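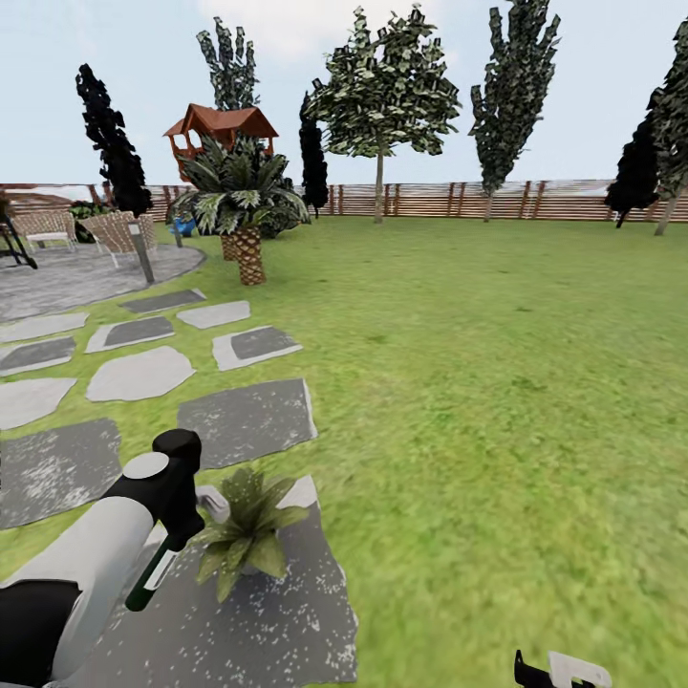 Can the first-years use the garden world before they've passed the kitchen one?
They can, as long as somebody from second year has checked their gripper settings first.

Hello all,

That was the question in my inbox three times this week, so I'm answering it to the whole list and then getting on to the rest. Sorry it's a long one, I've had a lot of tea.

On 22 October a club member wrote:

> Hi, our team (Tumau) is stuck on the garden world. The arms move
> fine but when we go to the wrist cameras we can't work out how far
> away anything is. We keep closing the fingers too early. Is there
> a setting for this or are we just bad at it? Also, how many
> practice runs do we have to hand in before Clesaletti?
> Thanks, and sorry if this is in the notes somewhere

You're not bad at it, everybody does this! The view from the wrist looks straight down on whatever you're after, and there isn't much to tell you how high you are. What helped our team was to stop well above, open the fingers all the way, and only then come down in small steps. If the thing drifts towards one finger, go back up and line up again. Don't try to fix it on the way down (we lost most of a Vunudum round doing exactly that, and I'm still cross about it).

Start with something that's easy to pick out against what it's sitting on. I'd go for the red ball one myself. 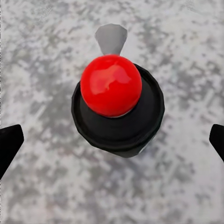
Wrist view, fingers open, red ball on its black base.

Keep a good gap on both sides like that until you're sure you're low enough. The base is wider than the ball, and it's very easy to look only at the ball and forget what's underneath it. Ask me how I know.

Once you can do that without swearing, have a go over the path. It's harder because you've got stone and grass at different places under you and the edges wander all over, so it's no good lining up on an edge the way you would with a table.

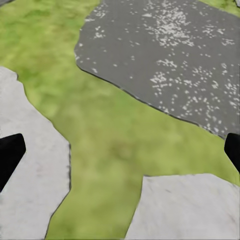 Our team got into the habit of picking one mark on a stone and keeping it in the same spot between the fingers while we came down, and that sorted out most of the sideways drift. Team Yan do it by numbers instead and type in every step. It's slow, but they had 172 clean runs last time I looked at the shared sheet, so I'm not going to argue.

As for handing in, the club total for Clesaletti has to be 236 runs, all teams together, and a run counts if the log is complete, even if you missed. Please don't delete the bad ones! We need those as well. Name the file with your team first and then the run number, all small letters, no spaces. Two of last week's came in with no team on them at all, so if yours isn't on the sheet, one of those is probably it.

I'm in the lab most afternoons until the end of October if anyone wants to sit down and do a few together. Bring your own mouse, the ones in there are dreadful.

Cheers,
Club secretary (and Vunudum driver, on a good day)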